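Nemgate Under-Fives Craft Group
Minutes of the planning meeting, 2020-03-06
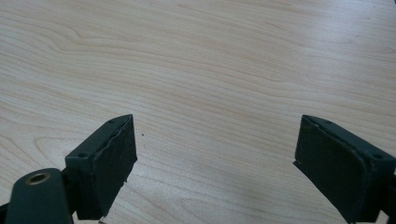 Hema Shenoy asked for it to be minuted before anything else that the salt dough had been her idea in December and that she would not be having it again. The baubles went home soft, she said, and one family is still finding bits of theirs in the piano. So minuted.

Present: Hema Shenoy (chair), Oskari Tuominen, Mrs Chacko, Bridget, Lou, and Lou's youngest, who did not vote.
Apologies: Fran. Also Denise, whose apologies arrived halfway through item 3.

1. Last minutes
Agreed, apart from the word "glitterless", which Oskari said he had never used. Changed to "with less glitter".

2. Money
Balance stands at 605 pounds. The spring grant of 400 has been promised in writing but has not arrived in any other form. Bridget pointed out that we spent more on googly eyes last year than on tea and biscuits together, and asked if that was what parents wanted. Lou thought it probably was. No action.

3. Spring craft
Three suggestions had been sent in.

Egg box caterpillars. Popular, cheap, and we have the egg boxes. We have a great many egg boxes. Mrs Chacko would like her garage back and spoke warmly in favour.

Paper plate nests with wool. Hema had made one up at home and passed it round. It took her twenty minutes with adult scissors and no one hanging off her arm. Felt to be on the long side for the two-year-olds, who give us four minutes if the wind is right. Could be done with the wool already cut. Lou offered to cut the wool, then asked how much wool, then offered to cut half of it.

Potato print butterflies. Oskari spoke against. He reminded the meeting of the last potato morning, when two children ate the stamps, painted side first. The paint is the washable sort and both were fine, but one of the mothers has not been back. Mrs Chacko said that was because they moved to Leeds.

Agreed: caterpillars for the first session, nests for the second. Potatoes deferred -- again.

4. Glue
The long item. We are nearly out of PVA. Oskari has priced a large tub from Holex, which works out well below the little bottles but does have to be poured into the little bottles, and he wished to know by whom. Silence. Hema said we could use spreaders and yoghurt pots. Bridget said we tried yoghurt pots and that her good coat could tell us how it went.

Glue sticks were discussed. They are tidy, they don't spill, and they don't stick wool to anything. Lou said hers at home worked perfectly well and was asked to bring it along and prove it.

Agreed: one tub, 850 pipe cleaners in mixed colours on the same order to save on postage, and pouring to be done by rota. Oskari's name was put first on the rota while he was looking for his pen.

5. Aprons
Eleven went out for washing and nine came back, one of them not ours. It is nicer than ours. Keep for now.

6. Display at the library
We can have the low board by the picture books for a fortnight. Denise (by text) would like every child's caterpillar to go up. Hema agreed in principle but wondered about the weight, as pipe cleaners and egg box are heavier than handprints and the board is mostly old drawing pins holding on to each other. Mrs Chacko suggested string. Bridget suggested names on the back this time, in pen, so that we don't have another afternoon of parents politely claiming the best one.

Agreed: string, names, and Lou to ask the library if they mind string.

7. Any other business
Lou's youngest was found to have stuck the agenda to a chair using a glue stick. Lou asked that this be recorded under item 4 as evidence. Noted here instead.

Mrs Chacko asked if anyone wanted egg boxes.

Actions
Oskari: order from Holex; pour.
Lou: wool (half); library; glue stick.
Hema: find someone for the other half of the wool.
Bridget: pens, and chase the grant.
Mrs Chacko: egg boxes, as many as will fit in the car.

Next meeting to be fixed once Fran says when she can't come.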